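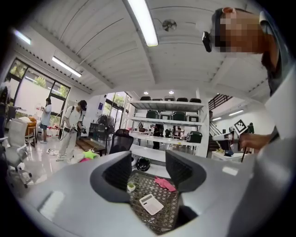 ## Friday, March 29, 2024 — glue joints, batch two

Long day at the bench, so this will ramble. I finally got to the hide glue versus fish glue question that's been sitting on the board since November. Short version: I like the fish glue more than I wanted to, and I still don't trust it near a radiator.

Started by cutting the leftover Grunach maple into strips for lap joints. The board had a nasty twist in it (my fault, I stored it leaning against the wall all winter) and I lost a good chunk of the morning getting it flat. If anybody else pulls from that stack, check with the winding sticks first! The piece with the blue chalk mark is fine. The rest is firewood or shims.

Hide glue went on the way we always do it, soaked overnight and warmed in the jar. I let it get too thick the first time and the joint had skinned over before the clamp was even closed, so I scraped that one off and threw in a splash of hot water. Much nicer after that. The fish glue is the bottle from Gremer, straight out of the cupboard, no heating, and what a relief to be able to slide the parts around and fuss with them. I had time to notice one joint was crooked, take it apart, swear at it and put it back together.

Clamps stay on until Monday. I know the sheet says overnight is plenty, but last time I got impatient and two of the joints crept, and then I couldn't tell whether I was testing the glue or my own bad habits.

## Humidity box

Set the box to 10 degrees C for the cold run and left it. The door seal is going again on the hinge side. I stuck some foam tape over it, which will hold for this batch, but the seal needs replacing before we do anything we'd want to show to El Khatib. They asked for the swelling numbers on the drawer runners and I'd rather be late than send them something wobbly.

The little fan in there has also started ticking. Could be dust, could be the bearing. Didn't open it.

## Sandpaper

Switched to the 200 grit for the joint faces, which I've gone back and forth on. Planed faces still look better to me, and I think they hold better too, but I can't plane that curly stuff without tearing it. Keep a few of each and compare when they come out of the clamps.

## To do

- Mix fresh hide glue, throw out the jar at the back (smells like a barn)
- Order door seal for the box
- Ask Trornard if the thin beech offcuts are still going cheap — we could use a whole bundle
- Sharpen the wide chisel, it has a nick near the left corner
- Write up the failed joint properly, with the glue thickness noted

Swept up and turned the glue warmer off at the wall.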